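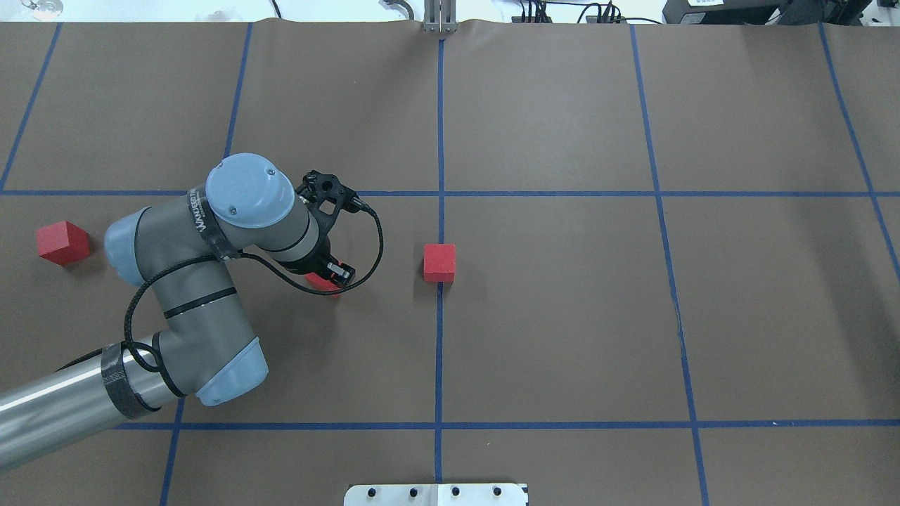 Red Blocks on Brown Paper

Welcome to the table gallery! Tariq Baloch and I have been meaning to put these up since August, and it has taken us far longer than it should have (my fault mostly, I kept fussing over which ones to keep). What you'll find on this page is a very plain sort of play: wooden blocks painted red, a big sheet of brown paper, and blue tape laid down in strips to make a grid. I grew up with a box of blocks much like these, and I still think a handful of them on a clean surface is one of the nicest things to look at.

The three blocks in the middle row
Three to start with, spread out across the middle of the grid. The one on the far left sits at a bit of an angle, which I like very much — you get the top and one side of it, and the red looks warm against the paper.

Paper and tape
The paper came off a roll from Ekström, almost 300 feet of it when we bought it, and we are still happily cutting from the same roll. 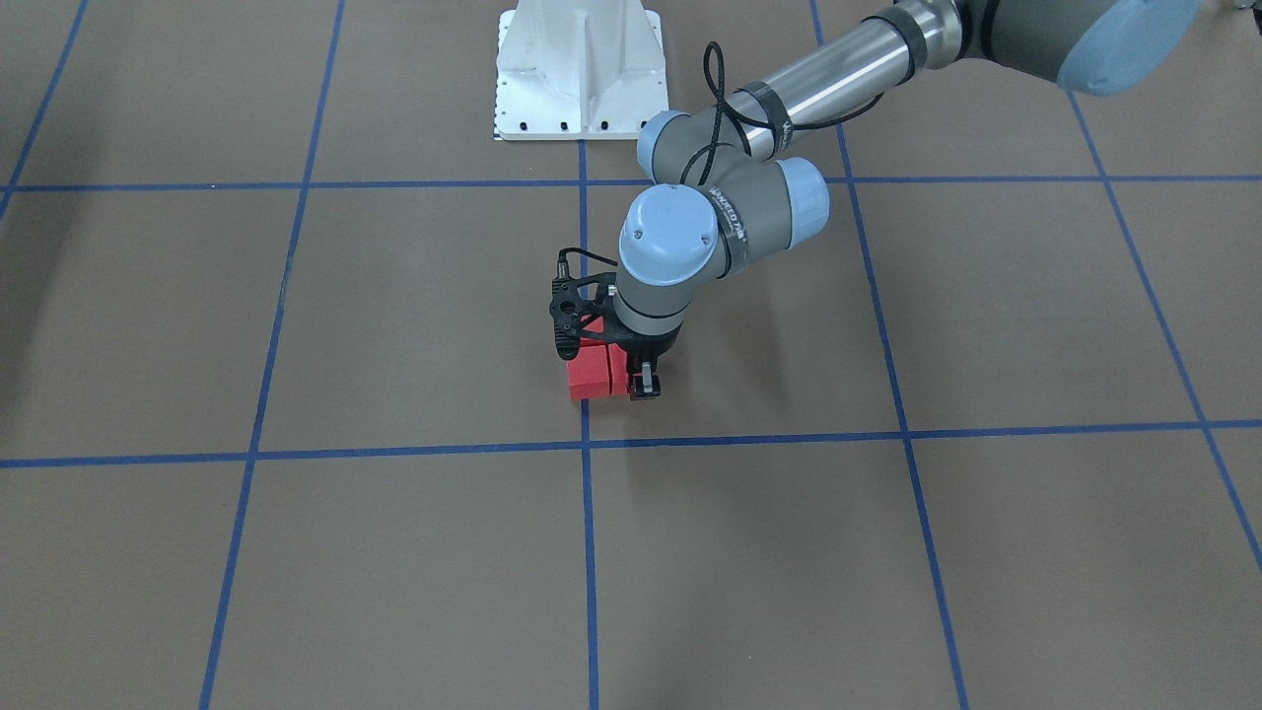 Tariq likes to smooth each new sheet from the center outward with the flat of his hand, and I go around after him pressing down the corners. It's a slow job for 2 people, and we usually end up talking about something else entirely and having to start a strip over! If you'd like to lay out a grid of your own, painter's tape is kind to the paper and comes up again without much of a fight.

Thank you for stopping by.
— Junaid Ghumman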